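Betreff: Re: [vormachen] Handtücher falten, Handgreifer oder Fernsteuerung?
Datum: 29. August 2023

Moin zusammen,

ich habe die Auswertung aus Tomar jetzt zweimal gelesen und bleibe skeptisch. Zur Erinnerung, was hier vor ein paar Tagen stand:

> Wir haben 169 Durchgänge mit den Handgreifern vorgemacht,
> dazu 52 per Fernsteuerung am Arm. Die Handgreifer sind
> klar schneller, und die Daten sehen sauber aus. Vorschlag:
> Fernsteuerung für Wareo ganz streichen.

Schneller, ja. Das bestreite ich nicht. Wer zwei Greifer selbst in den Händen hält, zieht ein Handtuch an den Ecken stramm, ohne lange nachzudenken.
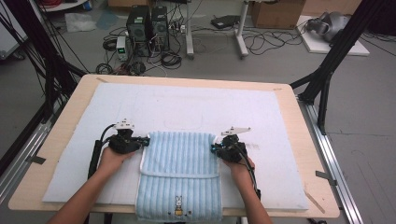 Genau da fängt mein Problem an. Der Mensch gleicht mit Handgelenk und Schulter ständig aus, und der Arm in Dundthorpe kann das in dieser Form nicht. Von den 169 Durchgängen ließen sich bei uns 104 überhaupt auf dem Arm abspielen, der Rest lief in die Gelenkgrenzen. "Sauber" heißt für mich etwas anderes.

Dazu kommt der Stoff. Ein Frotteetuch, das einmal umgeschlagen ist, hat für die Kamera am Greifer zwei Kanten, die sich ziemlich ähnlich sehen: den Saum und den Umschlag. Wir wissen beim Vormachen, welche wir meinen. Ob das Modell es weiß, steht in keiner Tabelle.
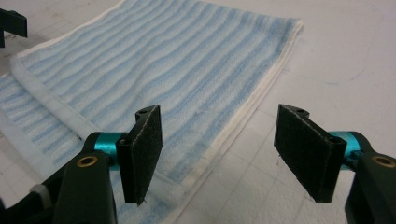
Wendale schrieb mir dazu, das sei übertrieben: Mit der zweiten Ansicht von oben lasse sich der Saum gut vom Umschlag trennen, und bei der Fernsteuerung habe man dasselbe Problem, nur langsamer.

Mag sein. Dann möchte ich es aber gemessen sehen, und zwar mit Tüchern, die vorher nicht im Training waren. Mein Gegenvorschlag: 80 neue Durchgänge, je zur Hälfte mit Handgreifern und per Fernsteuerung, gleiche Startlagen, gleiche Tücher. Auch zerknüllte Anfänge bitte - glatt hingelegt ist die Aufgabe halb gelöst. 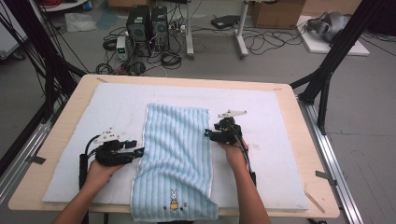 Geripptes Tuch auf der Schaumplatte, Greifer links und rechts.

Bis dahin würde ich die Fernsteuerung nicht abbauen. Die Skripte zum Abspielen liegen im üblichen Verzeichnis, die Grenzwerte für die Gelenke stehen oben in der Konfiguration. Wer andere Werte benutzt, schreibt sie bitte dazu.

Grüße aus Dundthorpe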